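Courses > Interaction Design Studio > Student Projects > Final Reports

Print this page | E-mail this page

Codton: A Shopping List App for People Who Share a Kitchen

Final project report by Bethel Worku and Octavio Ñahui
April 8, 2022

How the project started

When we sat down in December to pick a topic, we had a long list of grand ideas, and I am glad (and Octavio is very glad!) that our advisor, Edith Escobar, talked us out of most of them. What stayed on the list was a small everyday annoyance. Both of us share an apartment, and in both apartments two people come home with milk on the same evening and the dish soap is never bought at all. We wanted a shared list that a tired person could use with one thumb while standing in front of the fridge.

We called it Codton, after a street Octavio used to live on, and the name stuck before we could think of a better one.

What we built

The app has one screen. You type an item, it shows up for everyone in the household, and a tap moves it to the bottom once it is in the cart. Our first version also had categories, prices and a little calendar, and we were quite proud of the calendar, but in testing people opened it by accident and then didn't know how to get back. Out it went, along with 858 lines of code that had taken me most of a month.

Syncing was the hard part. If two phones lose their connection in the store and both change the same item, the app has to decide who wins. We keep both changes and show them one under the other until somebody taps the right one. Tomás Ó Briain, our lab assistant, spent a very patient afternoon helping us find out why deleted items kept coming back.

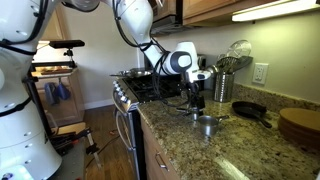
Testing with real households

We asked 11 people to use Codton at home for two weeks and keep short notes. Everyone got the same instruction sheet, which we kept to half a page. Anas El Ouafi, whose household was the biggest and by far the chattiest, sent us so many notes that we gave him his own folder.

Most of the trouble was with the undo button. We had put it in the top corner, where it looked tidy, and people with larger phones simply couldn't reach it. In the second version it sits right above the keyboard and stays there until you do something else. We also made the text bigger, and changed "Archive" to "Bought," which is the word our testers had been using all along.

At the end we handed out a questionnaire scored out of 100. The median score was 90, which made us very happy, though several of the testers are friends of ours and we would read that number with some care.

What we would do next

Octavio would like to add voice entry, and I would like to fix the way long item names wrap. The list also gets slow when a household never clears its bought items, so that should probably come first.

Print this page | E-mail this page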